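Ticket 638: gripper drifts off target during drawer demos
Product: Mitix teleop client, simulated drawer bench
Opened by: Huiling Tang
Assigned to: Zihan Hou
Status: open

While I drive the arm by hand controller to record the drawer task, the gripper creeps towards the cabinet with the clutch released. 7 demos discarded so far. The last good one has 3240 steps. Restarting the client clears it for one demo, then it comes back.
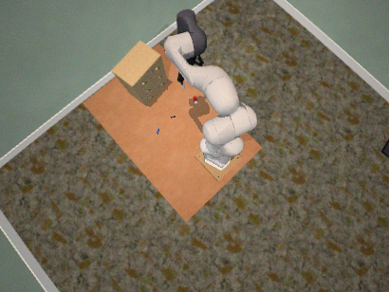
Bench from the overhead camera, arm over the mat.

Zihan Hou: Is the drift in the controller or in the arm? Log the raw controller pose with the clutch out and send me 3000 steps.

Huiling Tang: Attached. Raw pose is flat. The commanded pose is not — it moves along the gripper's pointing direction. Fingers were open and holding nothing, well above the table.

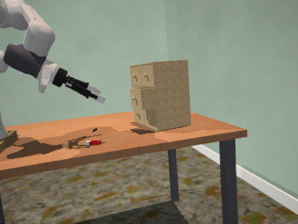
Category: Teleoperation / Clutch and re-centring

Zihan Hou: Then the offset is not being zeroed on release. Yuxi Su changed that code in August. Please repeat using only the wrist view, so we can rule out the operator correcting by eye from the side camera.

Huiling Tang: Repeated. Same drift, same direction. The fisheye makes it hard to judge distance to the drawer fronts, but the log agrees. 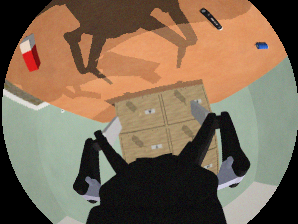
Wrist camera, drawer cabinet between the fingers.

Yuxi Su: Reproduced here. The offset is kept in the wrist frame and applied again after each release. Patch is on the test branch. Do not use the discarded demos for training.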